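Lab notes, week 2 – grippers and wrist cameras, 5 September 2022
Typed up fast after class, tell me if something's wrong. Nasrin has the wiring sheet, not me.

## What we're comparing

Two hand-held units, same finger mount, different everything else.

- **Nemora** – wide jaw, trigger in the handle, long fingers. Fisheye at the wrist.
- **Fando** – narrow jaw, slide lever, short fingers with a replaceable pad. Normal lens, lower mount.

Both log jaw opening and video. Neither logs force. If you need force, use the bench arm (Yogesh has the booking sheet) and read the motor current.

Why hand-held at all: you get human motion, in real rooms, without hauling an arm up the stairs. Price you pay – no joint angles, so the pose of the tool has to come out of the video plus the IMU. Everything below about blur and texture comes back to that.

## Exposure and blur

Quick arithmetic, do it before you record. At 30 frames per second the longest shutter you can have is one frame, 1/30 s. Auto exposure will happily take most of that indoors.

Move the hand at 6 cm per second, shutter at 1/30: the tool travels 2 mm while the shutter is open. Fine. Now swing it at 30 cm per second, which is still a lazy reach, and it's 10 mm. Edges gone. Same swing at 1/200 s gives 1.5 mm. You pay in noise.

Turning the wrist is worse than sliding it. Rotation smears the whole picture, near and far, and no amount of backing off from the object helps. Turn slow, or turn before you get close.

Windows: a bright window in view drags auto exposure down, then when you turn away it hunts. Lock it on the cloth, let the window blow out. You lose what's outside, who cares. Erick's suggestion was to meter on the fingers – tried it, black fingers, everything else came out too bright. Don't.
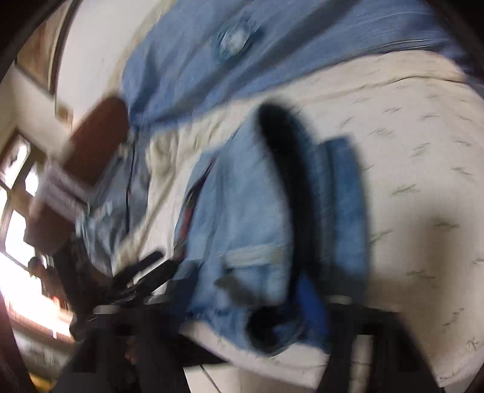

Fabric is the hard case for all this and it's why the second half of the course uses it. Cloth has no fixed shape, so the tracker can't lean on an outline. It wants small, sharp, fixed marks. A printed sheet gives you some, a plain shirt gives you creases, and creases move the moment you pull. A tracker that locks onto a crease will tell you the camera moved when it was the shirt. Check your drift against something that stays put.

Also – dark fingers over dark clothing. The jaw edge gets lost and the opening estimate from video goes noisy. Use the encoder value for opening, video only as a sanity check. Halima asked if colored tape on the tips is allowed. Yes, but then keep it on for every run, don't mix.

## Fingers on cloth

Things to try, in this order:

1. Edge pinch. Come in low, one finger under the layer, close. Best for a hem or a cuff.
2. Top pinch. Straight down, close, and hope to gather a fold. Works on soft stuff, slides on denim.
3. Scoop. Both fingers under, lift without closing all the way. Good for a bunched garment, bad if there's another one underneath becuase you get both.

Long fingers get under things but they flex, and when they flex the tips splay and you drop thin fabric. Short fingers hold better and your knuckles are in the pile. No winner so far. Kerubo prefers the short ones for socks and the long ones for everything else, I'd go along with that.

Watch for double picks. If two layers come up, log it as a double, NOT as a success. Last group's sheets were useless because of this.

## Run sheet

- Lock exposure, write down the shutter.
- Open and close the jaw fully, twice, before each run. That's the sync mark.
- 6 picks per garment per unit. Same person does both units.
- Log: pick type, result (single / double / miss), and whether tracking was lost.
- Rename files before you leave the room. Please.

200 clips is the target for the whole class, so it's fine if your pair gets a bit less. Blurry clips stay in. Mark them, don't delete them, we want to compare where each unit loses track and you can't do that with only the pretty ones.

## Known problems

Fando lever sticks near closed. Wiggle it, don't force it. Nemora's clock drifts against the encoder log on long takes, so keep them short and redo the sync mark. The Flellenari converter chokes on file names with spaces – underscores only.

Fisheye: calibrate with the fisheye model, the ordinary pinhole one will look ok in the center and be way off at the rim. Two pairs did this last time and didnt notice for a week.

## For next time

Bring your log sheet, filled in. Read the section on rolling shutter, skip the proofs. One paragraph from each pair on which unit you'd mount on the bench arm and why, hand it to Halima before the session starts.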